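Thurs. 9 Jun 2022. Tekercombe, the back lab

Late in, bus again. Hamidreza already had the sorting job set up, cans and bottles, the two cups along the back. My turn on the controller all morning. Target for the week is 700 demos and we are so far behind I don't want to write it down.

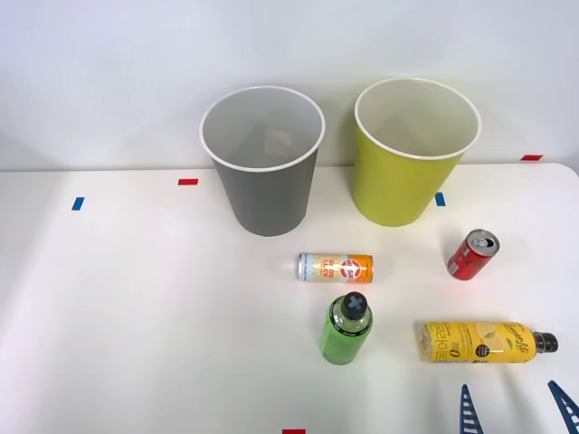 Photo: Milagros Aravena

Yellow bottle is my least favourite. Lies on its side with the cap off to the right, and if you come in crooked the fingers just nudge it along. Milagros says go slower. Hamidreza says go faster, the policy copies every dither. Thanks both.

Kept forgetting to press record too. Lost 2 good ones that way, swore, had a biscuit. Wrist sore by ten. Tried steering with my elbow on the bench, much smoother, shoud have done it weeks ago.

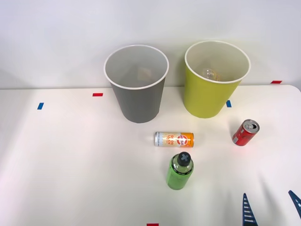 Tekercombe, June

Different labels for the two cups in the log now, grey and green, no more "left" and "right". The Drustham people mixed theirs up and had to redo a whole batch. Must tell Kordestani before he does his share. Also the green bottle, upright, black cap: come down straight or leave it. No fancy angles.

Lunch at my desk. Soup. Spilt some on the notes, of course.
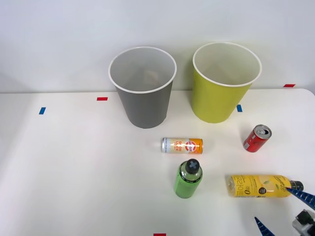 Got better after that, I think. Wait for the fingers to be either side, breathe, then close. Milagros sat with me for 20 and marked them good or bad as we went, she's stricter than me. Fair enough.

Did 95 by the end of the day. Neck like a plank. Tomorrow Hamidreza drives and I do the labeling, thank god. Bring the other cushion. Ring Mum re Tivcombe on the weekend, and get milk.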